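How I make orange squash concentrate at home (and get it safely into bottles)

I've been making my own orange squash for years now and every time I take a bottle to somebody's house I get asked how it's done, so I'm finally writing it all down properly. It's very easy. The fiddly part is the bottling, which most recipes deal with in a single line ("decant and chill"), so I've gone on about that for rather longer than I have about the oranges. Skip down if you already have a syrup you like!

What you need

8 medium oranges, unwaxed if you can get them
2 lemons
800 g white sugar
600 ml water
1 level teaspoon citric acid (the little tubs from the home-brew shelf are fine)
A big pan, a sieve, a piece of muslin, a jug with a decent spout, a funnel
Bottles with lids that fit

I buy my oranges from the Piras stall at the market, by the bag, late in the afternoon when they start knocking the prices down. Slightly tired oranges are fine for this. Mouldy ones aren't, and do check the one at the bottom, it's always the one at the bottom.

My first batch was made with 1 kg of sugar and no citric acid and it tasted like a melted ice lolly. Some people will like that. My youngest certainly did. I've crept the sugar down ever since and 800 g is where I've settled. I wouldn't go much lower if you want it to keep for more than a few days.

Making the syrup

1. Scrub the oranges and lemons under the hot tap. Even the unwaxed ones.

2. Peel four of the oranges with a vegetable peeler, going lightly so you leave the white behind. The white pith is where the bitterness lives and no amount of sugar covers it up afterwards, I've tried.

3. Put the peel, the sugar and the water in the pan over a low heat and stir until you can't feel any grit under the spoon. Then bring it up to a gentle simmer and give it five minutes. Your kitchen will smell wonderful at this point.

4. Take it off the heat, put a lid on and leave it alone for an hour. I usually do this after tea and then forget it until bedtime, and it doesn't seem to mind.

5. Squeeze all the oranges and the lemons. I have an old glass squeezer and do it by hand. If you've got an electric one, lucky you.

6. Pour the juice into the syrup through the sieve, add the citric acid, stir, and warm it all through until it's steaming but not boiling. Boiled orange juice goes a bit marmaladey. Nice on toast, odd in a glass.

7. Strain the lot through muslin into the jug. Let it drip by itself. If you squeeze the muslin you'll get an extra few tablespoons and a cloudy batch with a layer of sludge, so it's up to you which you'd prefer.

You can taste it now, but dilute it first, one part squash to five of water. Neat, it'll take the roof of your mouth off.

Choosing bottles

I use two sorts. Glass swing-tops for the ones I'm giving away, and ordinary plastic drinks bottles for us, which are lighter in the fridge door and don't matter so much if they get dropped on the way to a picnic. The glass ones I have are from a shop called Skakano and came in a box of six. The rubber seals perish after a while but you can get new ones for pennies.

With plastic, please don't pour hot syrup in. I did this once in a hurry and the bottle shrank and twisted like something in a fairground mirror, and then tipped over. Let the squash cool right down to room temperature first. Glass is the other way about: you want warm bottles and warm squash, and never one hot and the other cold.

Wash everything in hot soapy water and rinse it until there isn't a bubble left. Glass bottles then go in a low oven on a tray for fifteen minutes (take the rubber seals off and put them in just-boiled water instead). Plastic ones get a soak in sterilising solution made up as it says on the packet. Don't forget the lids! And the funnel, which I forgot for about a year.

Filling

Stand the bottle in the sink, or on a tray with a lip. Put the funnel in and lift it a tiny bit with your finger as you pour so the air can get out past it. If you jam it right down you get that awful glugging and then a burp of sticky orange up your sleeve.

Stop a couple of centimetres short of the top. You need that gap for two reasons: the squash has to be shaken before each use, and if you're freezing any it will expand. For the freezer I leave more, a good three fingers.

Wipe the neck with a clean damp cloth before the lid goes on. Sugar in the threads sets like glue and the next person to open it will have to run it under the hot tap, muttering.

The tilt test

Before a bottle goes anywhere near the fridge door or my bag, I dry the outside thoroughly, screw the lid down, and tip it over on a slant with both hands round it. One hand up by the neck, one lower down. Hold it there while you count to ten and look at the edge of the cap. If there's a bead of orange creeping out, take the lid off, wipe the threads again and try once more. If it still leaks, it's the lid, so swap it.
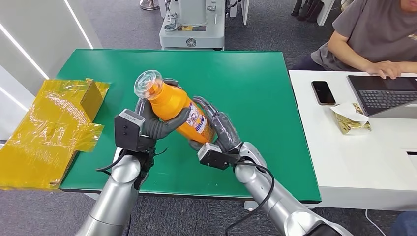 Floltano wrote to me after trying it that a square of kitchen roll held against the lid shows up a slow leak much sooner than looking does, and that it had caught two bad lids in one batch. I've done it that way ever since and it's a very good tip, the orange shows up beautifully on white.

I do it over the table on an old tea towel, having learned about carpets. Two hands matters more than you'd think with a full bottle, especially if your fingers are still a little sticky. And go gently with the plastic ones, a hard squeeze will push squash past a perfectly good lid and you'll blame the wrong thing.

Labels and keeping

Write the month on it. I used to be sure I'd remember and then I'd be standing there in March sniffing something from heaven knows when. If you're reusing a bottle that still has its shop label, either soak that off or stick yours right over it, otherwise somebody will pour it out neat as if it were a ready-made drink. The soaking takes a bowl of hot water and washing-up liquid, and then a bit of cooking oil on a cloth for the gluey patch that's left behind.

In the fridge I give it two weeks, though it rarely gets the chance. It freezes well for three months or so. Ice cube trays are handy too, and two cubes in a tall glass of fizzy water is my favourite way to drink it.

If it separates, shake it. If it fizzes when you open it and you didn't add any fizz, tip it down the sink and don't taste it to check.

Variations I'd make again: a thumb of sliced ginger in with the peel, or swapping two of the oranges for a grapefruit. I tried cardamom last winter and I'm still undecided. It was lovely hot, less so cold, and the bottle smelled of it for three washes afterwards.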